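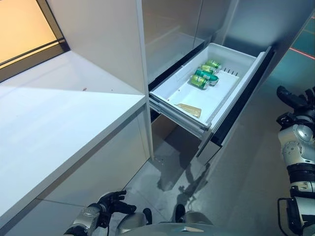 Notes to go with the visit to the Dendard demonstration hall
Posted 27 May 2022 by the course office, Introduction to Service Robots

This site uses cookies to remember your settings. By continuing you agree to our cookie policy.

Thank you all for being such good company on the bus, and for asking so many questions that we ran well past our time in the hall (our hosts at Dendard were very kind about it). Several of you wanted something written down before the short paper, so these are my notes from the day, filled out a little from what the engineers told us over coffee. They follow the order of the visit, more or less, and where I wander I hope you'll forgive me.

1. The kitchen task

The demonstration we spent the longest on was the drawer task. The job sounds like nothing at all: go to the refrigerator cabinet, open the lower drawer, deal with what is in it, close it again. The team calls the whole routine Yimyam, and they have been working on it since September. By the morning of our visit they had logged 1031 attempts, and they count the bad ones just as carefully as the good ones, which I was very glad to hear!

Think about what your own body does when you pull out a deep drawer. You lean back a bit, you let your wrist give, and you feel the drawer start to roll before you really commit to it. A robot with two arms and a torso has to manage all of that on purpose. If the hand pulls along a line that is even slightly off from the line of the runners, the drawer binds. The engineers handle this by letting the arm stay soft in the sideways direction and firm only in the direction of the pull. We will come back to this under compliance in unit five, so please put a star next to it.

2. Cans and packets

Drink cans lying on their sides are harder than cans standing up. They roll, they nudge each other, and when they are bunched together at the far end of a drawer there isn't much room for fingers between them. The shiny ends also cause trouble for depth sensing – you may remember the holes in the depth maps from our lab session. A flat packet is a different sort of problem. There is nothing to wrap a hand around, so the usual trick is to slide it to a wall and pinch it there, or to press down with one finger and lift an edge with another.

Somebody asked whether it would be easier to use a suction cup. For the packet, quite possibly, yes. The team's answer was that they want one pair of hands to do the whole kitchen, and they are willing to be slow for now.

3. The planning software

Vullico is the planner that decides which object to go for first. It scores each possible grasp and takes the best one, then looks again before choosing the next. On the day it was weighing up to 63 grasps per look. The older version, Plirkunport, made the full plan at the beginning and stuck to it, and you can imagine how that went once a can had rolled.

4. For the short paper

Pick one step of the drawer task and write 523 words on what could go wrong in it and how the robot might notice. I chose the number so that you would have to trim – please do trim. Sketches are welcome. Hand it in at the course office, or send it to the usual address, and put your group number at the top. There are 28 of you, and I do like to know whose is whose.

If you missed the visit, come and borrow my notebook, which has the arm diagrams in it.

Last updated 27 days after first posting: reading list moved to the unit five page.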